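Every October the club puts out its attendance figures, and every October somebody on local radio tells us the town has fallen back in love with its team. I've been going to Trikness matches long enough to be suspicious of that. The numbers went up by 171 a game this fall. Fine. I was there for most of those games, and I would like to know where those people were sitting.

The answer, if you read the small print in the match program, is that season tickets count as attendance whether or not the holder shows up. So do the free seats handed to Amatari, which became the shirt sponsor over the summer and gets a whole block behind the east goal. I have sat across from that block in the rain. It is a very nice block of empty blue seats.

None of this would matter much if the figures weren't being used to sell us something. The board wants to move home games to the new ground out by the highway. Capacity, 1000 seats. The old ground holds a little more than that if you count the standing bank, which the board's plan does not. The argument goes that crowds are growing, families want covered seating, and a modern club needs a modern home. I've heard the same speech at two other clubs in this league, and both are still paying for their roofs.

Svend Bergmann, who ran the youth side for years and now writes the only match reports worth reading, thinks I'm being unfair. His view is that the standing bank is half the reason young parents stay away, and that Vigfúsdóttir wouldn't have signed again as coach without a promise of better training fields. He may be right about the fields. She has never said so in public, and I get nervous when other people's wishes are used to close a deal.

Then there is the football itself. The team has won 9 league games under her, playing a patient passing style that I enjoy and that a good part of the bank does not. Those wins came on a bumpy, narrow field that visiting teams hate. Kerance came here in September with a faster side and better players, spent an hour complaining about the bounce, and lost by two. Put that same game on a wide, flat artificial surface and I would not bet my lunch on us. The board talks about the new ground as if the points will come along in the moving van.

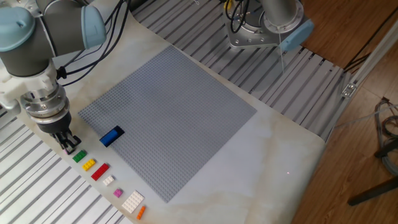 Would a new ground bring more people to games?

For a season, probably. New grounds usually get a bump while people come to look at the place, and then the crowd depends on results, ticket prices and how hard it is to get there. The highway site has one bus, and the last one back leaves before an evening game is over.

I asked about that bus at the open meeting and was told that talks were continuing. I asked about ticket prices and was told that no decision had been made. I asked what would happen to the old ground and was handed a color brochure. It has 178 homes drawn on it, right where the away fans stand now.

So count me as a no for the moment. Give us a turnstile count for a full season, real bodies through the gate, and a price for an adult ticket in the second year as well as the first. If those look good I'll carry boxes on moving day. Until then I'm going to stand on the bank in my bad coat and complain about the offside calls.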